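Häufige Fragen zur Mitgliedschaft im Gartenverein Brerneo

Seite drucken | Seite per E-Mail weiterempfehlen

Letzte Aktualisierung: 12. Februar 2024

Wie komme ich an eine Parzelle?
Sie schreiben sich auf die Warteliste und üben sich in Geduld. Wer im März nachfragt, ob schon etwas frei ist, bekommt dieselbe Auskunft wie im Vorjahr, nur freundlicher.

Was kostet der Wasseranschluss?
Im Jahresbeitrag enthalten, solange Sie damit Beete gießen. Für das Befüllen eines Schwimmbeckens gilt Paragraf 3 der Gartenordnung, und der ist kurz.

Darf ich grillen?
Ja. Ihre Nachbarn am Visserweg dürfen allerdings auch atmen. Holzkohle bitte erst nach dem Erkalten in die Aschetonne am Tor geben — die letzte Tonne war aus Kunststoff, die jetzige ist aus Blech. 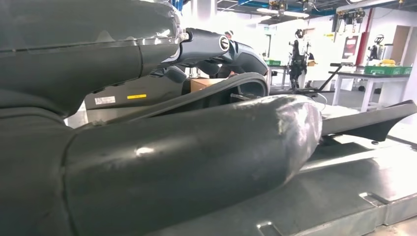 Schwarzes Band, in der Mitte zum Bogen gewölbt.

Wie hoch darf die Hecke sein?
Zum Hauptweg 1,20 Meter. Gemessen wird vom Boden aus und nicht vom Hochbeet, auch wenn dieser Vorschlag auf jeder Versammlung wiederkehrt.

Gibt es Ruhezeiten?
Von 13 bis 15 Uhr. Rasenmäher, Häcksler und Grundsatzdebatten über Schnecken ruhen in dieser Zeit.

Ich habe den Schlüssel zum Tor Arside verloren. Und jetzt?
Melden Sie den Verlust bitte schriftlich und mit Parzellennummer. Ersatz gibt es nach 2 Wochen gegen Gebühr. Über den Zaun zu steigen ist keine Übergangslösung, zumal dort Brombeeren wachsen.

Darf ich meine Parzelle untervermieten?
Nein. Auch nicht an den Schwager.

Wohin mit dem Grünschnitt?
Auf den eigenen Kompost. Der Graben hinter Feld Zumon gehört der Gemeinde, und die erkennt Thuja auf große Entfernung.

Kontakt | Postfach 1579 | © Gartenverein Brerneo | Nach oben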